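Perception for Manipulation, handout 5
Walid Issa
Revised 2018-09-30

What the marker tells you, and what it doesn't

Last time we went through the Mahasneh pipeline from end to end, and several of you came away thinking that hand tracking is a solved problem. I'd like to spoil that. A square black-and-white marker gives you the pose of a marker. Everything after that is an assumption made by whoever wrote the code.

Take a wrist block. The detector finds four corners, solves for position and rotation, and hands you a tidy transform. The wrist strap sits on a sleeve, the sleeve sits on an arm, and the fingers are at the far end of several joints that the block knows nothing about.

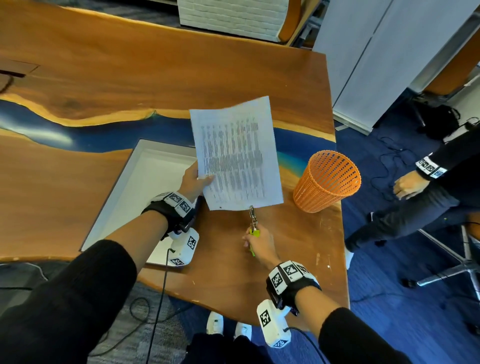
So when a paper says it has recorded "hand trajectories", read the methods section and find out which part of the hand. In Mitska the logged pose is the wrist, shifted by a fixed offset that somebody measured once. Detlef Wunderlich at Cevville argues that the offset is good enough for reaching. I agree with him about reaching. I don't agree about anything that happens between a thumb and a finger.

Failure cases to look for in your own logs

1. Pose flips. A small square seen nearly face-on has two plausible rotations, and noise picks the winner. Plot the rotation over time before you trust a single number from it. Smoothing will hide a flip very nicely – that is a complaint, by the way.

2. Hidden corners. Paper is the usual culprit at a desk. A sheet held upright can cover a marker from one camera and leave it in plain view of another. The Dekis filter fills such gaps by carrying on at the last known speed, then reports the result with the same confidence as a real detection.

3. Missing contact. Squeezing the grip of a hole punch barely moves the wrist. If your controller learns from wrist pose alone, the one event that matters is close to invisible to it. Look at the hands and ask which number in your log would change when the jaw closes. 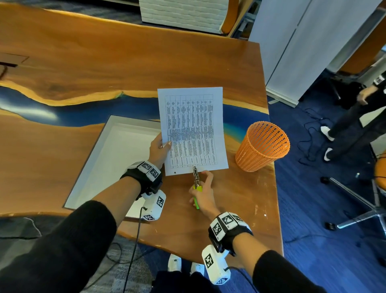
Exercise for next week

Download the 2000-sample log from the course page. Samples 718 onwards contain a gap that Dekis has filled. Find where it ends without using the confidence column, and write down the test you used. Then run the same test on the first 23 samples, where there is no gap, and report what it says. Half a page is plenty. Please don't send me a smoothed plot.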